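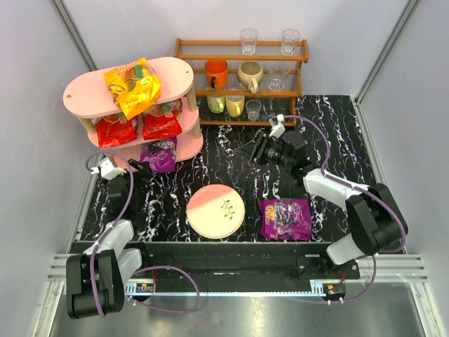
HOW TO SET UP A SNACK SHELF AND A CUP RACK ON ONE SMALL COUNTER

Filed under: Kitchen > Small Spaces > Weekend Fixes

Print this page | E-mail this to a friend

Posted 12/21/22 by Hema Alva

Quick one today. House full of people coming, no time. But I keep getting asked how to keep snacks and cups out without the counter looking like a yard sale, so, typing fast.

Short version: one little tiered shelf for snack bags, one wooden rack for cups and glasses, side by side, backs to the wall. Done. Long version below.

WHAT YOU NEED

- A small tiered shelf. Three boards is plenty. Mine is pink with rounded ends, wooden posts between the boards.
- A wooden rack, three levels, with rails.
- A damp cloth and a dry cloth
- Small screwdriver
- Felt dots or those clear rubber bumpers
- Tape measure, or a piece of string if you can't find it (I could not)
- Snacks. Cups. Whatever you already own, don't go shopping for this.

STEP 1. CLEAR THE COUNTER

Everything off. Yes the mail too. Put it all on the table or the floor, and wipe right back into the corners where the crumbs live. If your top is dark and shiny, dry it after. Black shows every streak, and the white veins only hide so much. I do wet cloth, then dry cloth, then go look at it from the side with the light on. Go over it again if you see swirls.

Don't put anything back yet!!

STEP 2. MEASURE, SORT OF

Stand the shelf where you think you want it. Stand the rack next to it. Now open every cabinet door above and make sure nothing hits. I skipped this the first time and had to redo the whole counter with the cups already on it.

Leave a hand's width between the two pieces if you can. You need to get your fingers in there to wipe.

Shelf on the left, rack on the right is how I do it. If you're left handed try it the other way around. Whichever thing you grab most goes nearest your good hand.

STEP 3. CHECK THE SCREWS

Little shelves like these wobble. Push down on one end of the top board, then the other. If it rocks, tighten the fittings. A quarter turn, check, another quarter turn. Don't crank on them, the board will split, ask me how I know. Stick felt dots on the feet while you have it tipped over.

A tiered shelf where each board sits a little off from the one under it looks cute but loads differently. Heavy stuff low. Bags of chips weigh nothing so they can go wherever.

Same with the rack. Run your hand along the rails and feel for rough spots. Sand if needed, wipe, let dry.

STEP 4. SORT THE SNACKS

Dump all the bags out. Check dates. Toss the stale ones, and if a bag has been open longer than you can remember it goes as well.

Then sort by flavor, and by color if the flavors have colors, which most fruity ones do. Yellow bag up top, the two reds together in the middle, purple on the bottom. Takes ten seconds and then anybody can find the one they like without digging. My neighbor Ewurabena Ackah does hers by kid, one board per kid. Works for her. In my house it would start a fight.

STEP 5. LOAD THE SHELF

- One bag on the top board, laid flat, not standing. Standing bags slump and slide off the front.
- Two on the middle board, side by side, one toward each end.
- One on the bottom.
- Bags longer than the board are going to hang over the front a bit. Fine. Just keep the heavier end of the bag to the back so it stays put.
- Fronts facing up so you can see the picture.

Do not stack them. I know. You want to. Two high is okay for about a day and then someone pulls from the bottom. Extras go in a bin in the cabinet, and you refill from there.

If you buy the giant bags, split them into smaller ones with a clip. A giant bag will cover the whole board and you can't see anything.

STEP 6. LOAD THE RACK

Glasses on top, mugs in the middle. That's the order I like, for a few reasons.

Clear glasses are hard to see. Put them up at the top where there's nothing above to knock them on. Two is enough to leave out. Keep them apart from each other, glass on glass chips. Set them behind the front rail, all the way behind it, never perched on it.

Mugs get the middle level. Handles pointing out to the front, so you can hook a finger and lift. If the handle is turned sideways it bumps the next mug every time. Mine are a mix, a bright orange one, a rounded beige and olive-gray one, none of it matches and I like it that way. Mixed mugs mean everyone knows which is theirs.

Bottom level is up to you. Small bowls, a folded towel, tea tins. My sister keeps sugar down there. I'd leave it half empty for the first week and see what ends up landing on it.

STEP 7. THE TUG TEST

Take each mug out and put it back. Take each glass out and put it back. Then a bag from every board. If you had to move something else to get it, you've got too much on there. Take one thing away and try again.

Then bump the counter with your hip, not hard. Anything rattle? Move it back from the edge or spread things out more.

STEP 8. KEEPING IT THAT WAY

- Wipe the boards when you refill. Crumbs fall thru to the board below so start at the top.
- Pull both pieces forward once in a while and wipe the wall behind. Pale walls show splashes.
- Wash the mugs even if they haven't been used. Dust.
- Empty bags go in the trash, not back on the shelf. (This one is for my husband.)

IF SOMETHING GOES WRONG

Bags keep sliding off. Strip of that rubbery drawer liner on the board, cut a little smaller than the board so it doesn't show. Round the corners with scissors if your boards are rounded.

Rack leans. It's usually the counter and not the rack. Put a bumper under one foot, then check again.

Mugs won't fit the level. Some fat mugs just don't. Tip it slightly, or move it to the top and bring a glass down.

Shelf boards look dingy. Light pink picks up everything. Drop of dish soap in warm water, soft cloth, dry right away so water doesn't sit at the posts where the wood meets the board.

Cats. I have no answer for cats.

Whole thing looks busy. Take out a color. Usually one bag too many or one mug too many.

SOME QUESTIONS I GOT LAST TIME

Could you put the glasses on the snack shelf? You could. I wouldn't, there's no rail on mine to stop them.

Is a plastic rack okay? Sure. Wood is a bit heavier and stays where you put it, is all.

How long does this take? Took me 23 minutes with the screws. Would have been 11 without them, but don't skip the screws.

Do I need to anchor it to the wall? For something short on a counter I don't. If you have a toddler who climbs, yes, or put the whole business somewhere else. Don't leave glasses at all with a climbing toddler.

What about a coffee machine? Other side of the sink. Steam curls up the snack bags and makes the wood swell.

Does it work for an office? Ewurabena did one at her work, same setup, shelf and rack. She wrote names on tape on the bottom of the mugs. Says the snacks last till lunch.

OK that's it, gotta go, oven is beeping. Will add a part two in May when I redo the drawers, lots of you asked for the drawers. If you try the shelf-and-rack thing leave a comment and tell me what you put on the bottom level, I still havent decided on mine.

- Hema

Tags: counter, snacks, mugs, glasses, shelves, quick projects

Print this page | E-mail this to a friend

Contact | Copyright Hema Alva | Back to top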